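7. Setting up a litter pick-up run in Sima

I'm assuming both arms are homed and the head camera is awake. I use the taped bedroom floor for all of this, slippers by the bed included. 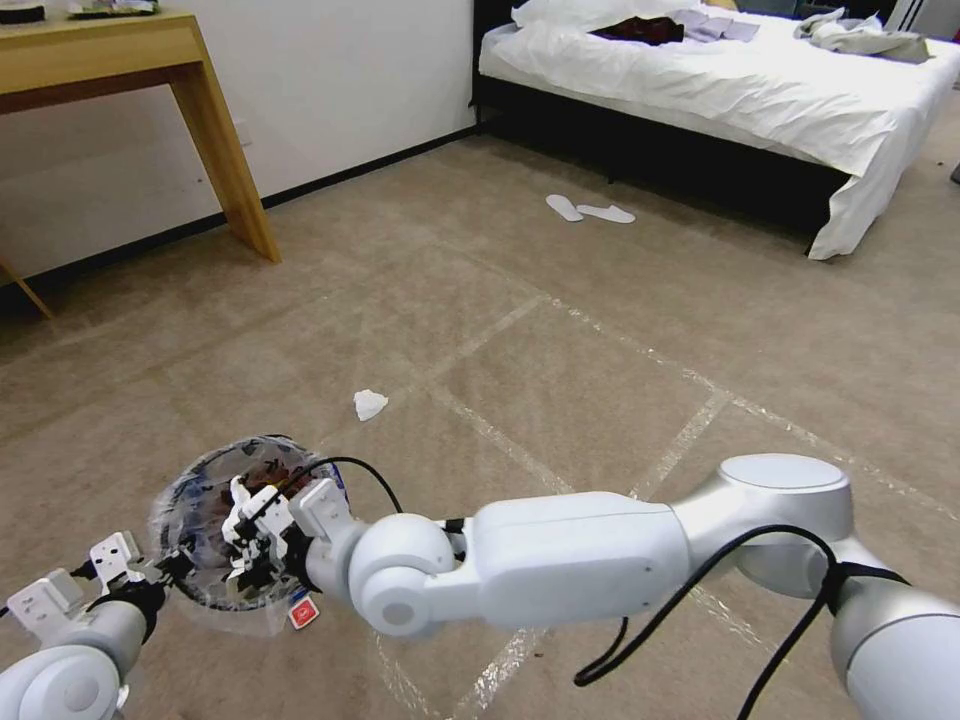
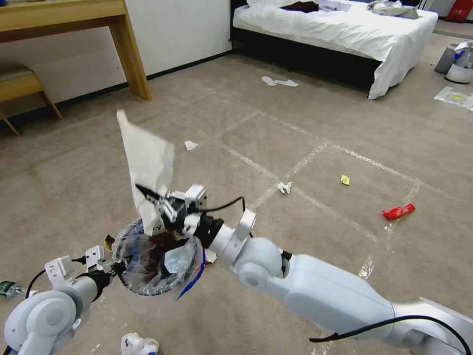
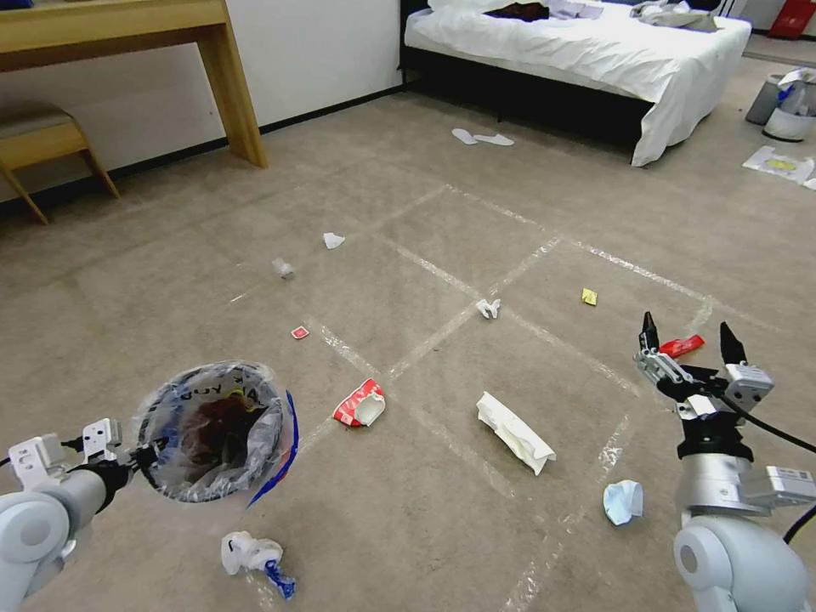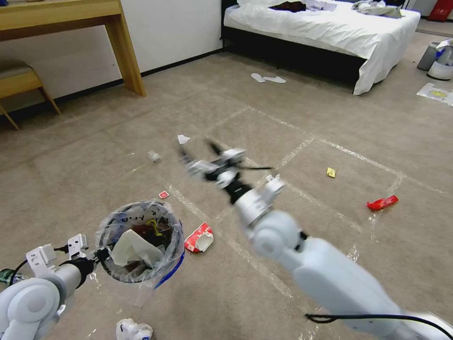

Leonie Pryor
Planner and tooling, Bonudeo

1. Open the task file and set the left arm to "hold". It keeps the bag open while the right arm does the picking (swap them if you like, but rename both poses!).

2. Draw your floor mask. Mine stops short of the bed, so the slippers never get on the pick list.

3. Set the detection score to 54. Small clear scraps on beige carpet are the hard ones, so drop it to 33 if they don't show up in the list.

4. Check the planned path in the preview, then press Run.

Note: tissue droops once it's gripped. I add 14 cm of lift over the rim and it's been much happier since.

Caution: don't edit the mask during a run. Press Pause first and wait for both arms to stop.

If the list comes up empty, reload the camera settings and go back to step 2. Tamara's fix for the slow preview is in section 9.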